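Ticket 37: Door alarm on Randitz upright fridge
Opened: Thu 9 July
Status: Waiting on customer

The door alarm goes off a few minutes after the door has been closed, mostly in the afternoon. The display flashes and the compressor keeps running. It started in February, stopped for a while and is now happening every day. Model is the 700 mm wide one, supplied through Modumeo. The clear bins are still on the door.

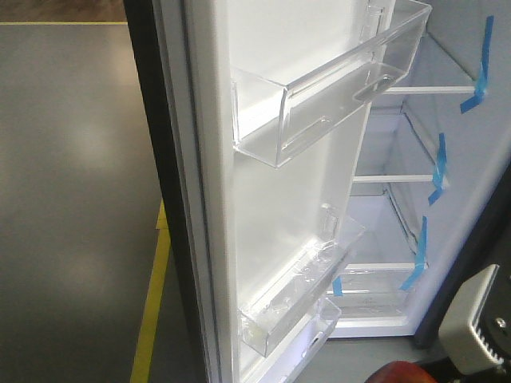
Steps tried so far

Turned it off at the wall and left it overnight. Alarm came back the next afternoon.

Wiped the door gasket with warm soapy water and closed the door on a strip of paper. Paper held along the top and the handle side, but slid out easily near the bottom hinge.

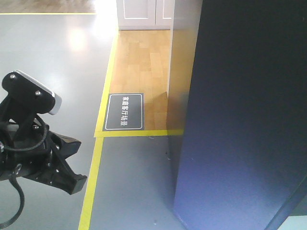
Attachment 2 of 4

Levelled the front feet. The floor drops slightly toward the back, so the door was swinging open by itself — it doesn't now. Alarm still sounds, though less often.

Cheon quoted $400 for a new gasket and fitting.

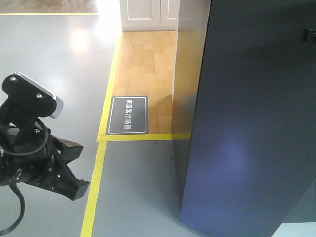 That seems like a lot when the fault could still be the door switch. Skania has the switch in stock but wants the serial number first, and the sticker on ours has worn off. Is the number recorded anywhere else on the unit?

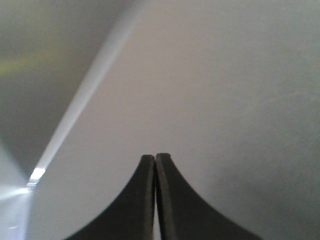

Aminu Etim: Check behind the bottom drawer, left-hand wall. Hold off on the gasket for now. Press the door switch in by hand for 2 minutes with the door open and tell us if the alarm stays quiet. If it does, the switch is fine and we'll look at the lower hinge next.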